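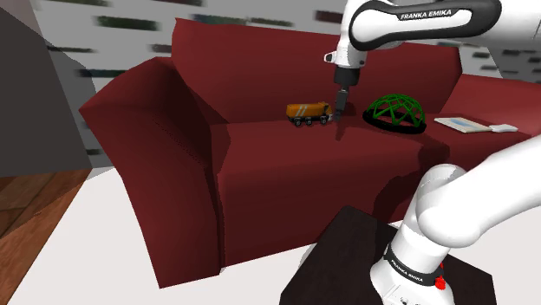 Simulated living room, sofa set-up: the Franka arm above the seat, between the orange truck and the green dome

From: Sosina Wubshet
To: Weldu users list
Date: Mar 7, 2023
Subject: Re: [weldu-users] How many sofa runs before we train again?

Hello Hagos, hello all,

Thank you for such a careful message, and sorry it has taken me a while to get to it. Bereket and I have been up to our elbows in the new rooms and I kept meaning to write back properly.

Hagos Yilma wrote:
> We've now driven the arm through 64 runs on the sofa set-up, nearly all
> of them by hand with the Govo controller. The truck is picked up well
> enough in replay, but the dome is a misery. The trained model goes for
> the middle of it every time and closes on nothing much. Should we record
> more of the same, or is something wrong with how we do it? Also, do you
> want the failed runs kept or thrown out?
>
> Hagos

Keep the failed ones, please! Put them in their own folder and write a word or two in the notes file about what went wrong. Berhanu has been using ours to teach the checker when to give up and start again, and he is always asking for more.

As for the dome, I don't think more of the same will get you very far. We had very similar trouble here at Mekmont. It's an open lattice, so there are plenty of gaps for the fingers to go through, and when I went back over our own recordings I found that three of us had three quite different ideas about where to take hold of it. I liked the black rim at the bottom, Aba went for the struts near the top, and Bereket did whatever came to hand (he won't mind my saying so). A learner given all of that will settle somewhere in between, and in between there is mostly air.

So what we did was agree on one grasp, the rim on the side nearest the arm, and record 12 fresh runs each, moving the dome a little every time and turning it as well. That was a good deal better than the big pile we had before. I'd leave the truck and the book on the seat while you do it – the model needs to see the dome in company, and if you clear everything away it gets lost as soon as you put the other things back.

One more thing about the sofa itself. The cushion is all one deep red and it is hard to judge height over it when you are driving. I go by the small shadow under the fingertips and come down slowly as the tips get near it. If you pause for a long time while you line things up, do trim the pause afterwards, or the model will learn to hang about above the seat as well. Ours did, for whole minutes, and it was rather sad to watch.

Could you also check which version of Zindex you are saving with? Anything before version 7 drops the gripper opening from the file without a word of warning, and I would hate for you to do all this again in September.

I'll put our notes file in the shared folder this evening so you can copy the layout. Do shout if the folder won't let you in, it has been moody lately.

Warm wishes to everybody at your end,
Sosina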